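Under-table rack

An under-table rack is a holder fixed to the underside of a tabletop, desk or shelf. It makes use of the space between the work surface and the knees of the person seated, or between one shelf and the next. Racks of this type are found in homes, offices and workshops, and are used for paper rolls, towels, cables and small supplies.

History

Hanging racks were long associated with kitchens, where cup hooks and towel rails were screwed beneath wall cabinets. Their use under desks grew as home offices became common. The furniture maker Stefanou offered a wire model in two widths, and the Ludham catalog later listed 30 hanging holders for tables and shelves. A survey of storage fittings by Roxana Pop, published in April 2020, recorded 1,257 designs, of which 200 were meant for mounting under a tabletop.

Construction

Most racks are made of bent metal rod, sheet metal or molded plastic. Wire types are light and leave the contents in view. Some carry a crossbar or dowel at the bottom, over which cloth or a roll of paper may be placed. The rack is fastened with short screws, clamps or adhesive pads - the last being limited to light loads and smooth surfaces.

Screws must be shorter than the thickness of the top. On glass tables and thin hollow boards, clamps are generally preferred.

Placement

A rack near the front edge is easy to reach but may touch the legs of a seated user. Placement toward the back is usual for cables and power adapters, which are otherwise left on a nearby shelf or on the floor. The Sarkell pattern, 115 mm deep, was intended for tables with a low apron.

White wire rack with a light wooden dowel, mounted beneath a tabletop

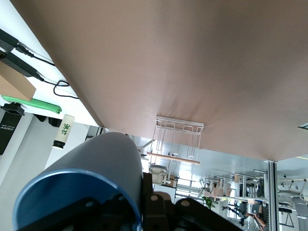 Care

Metal racks are wiped with a damp cloth and dried. Wooden dowels are taken out before washing where the design allows. Fastenings should be checked from time to time and tightened by hand.

See also

Cable tray
Paper roll holder
Trirodero shelf system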